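Séance 6 : la couverture de magazine, qui décide de quoi ?

Bon, on reprend là où on s'était arrêtés, avec la question de la tenue de couverture. Je vous avais demandé d'apporter un numéro de Celance, n'importe lequel, et j'espère que vous l'avez encore parce qu'on va s'en resservir !

Premier point, le crédit. Quand vous lisez « robe Welley » en petit au sommaire, ça veut dire que la maison a prêté la pièce, et souvent qu'elle a demandé le look complet (robe, chaussures, bijoux, tout). Le styliste garde alors la coiffure, le fond, la pose... et encore, ça se discute. 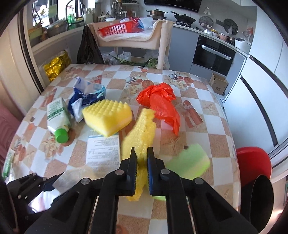

Dernière modification de la page : mercredi 24 août 2022

Deuxième point, l'actrice en promotion. Prenez la couverture de mars, celle avec le grand chapeau Farahani : le film sort dans le mois, l'attachée de presse a un droit de regard sur les photos, et pourtant l'image ne ressemble pas du tout à l'affiche. Moi je la trouve superbe, mais regardez bien où tombe le titre, il mange la moitié du bord du chapeau. C'est un choix de la direction artistique et je vous demanderai de le commenter.

Petit rappel de vocabulaire, je vois passer des confusions dans les copies : l'éditorial est une série commandée par la rédaction, le publi-rédactionnel est payé par la marque. La série Rirker qu'on a vue en cours relève du second (c'est écrit en haut de page, en tout petit, je sais).

À rendre : une analyse de couverture, 2000 signes, espaces compris. Vous choisissez le titre, mais pas deux fois le même dans un binôme, merci ! Les fichiers sont à déposer sur l'espace du cours, en PDF.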